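How do cartoons move? They dont! A cartoon is a pile of still drawings, shown super fast. Your brain joins them up.
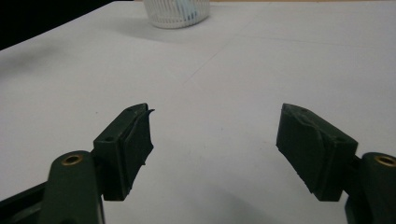
Dark green fingers, white table.

Most cartoons use 24 drawings for each second. Cheaper ones use fewer — an artist draws one and holds it for a bit.

Try it. Grab a sticky note pad, 50 pages is plenty. Draw a ball on the last page. Next page up, same ball, moved a tiny bit. Keep going.
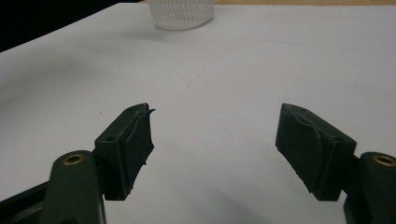

Open wide, with a gap between.

Now flip! Too jumpy? Smaller moves.

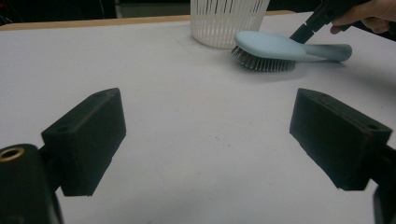
Want it to bounce? Squash the ball flat when it lands, then strech it tall on the way up — looks way more alive.

Analyn Gatchalian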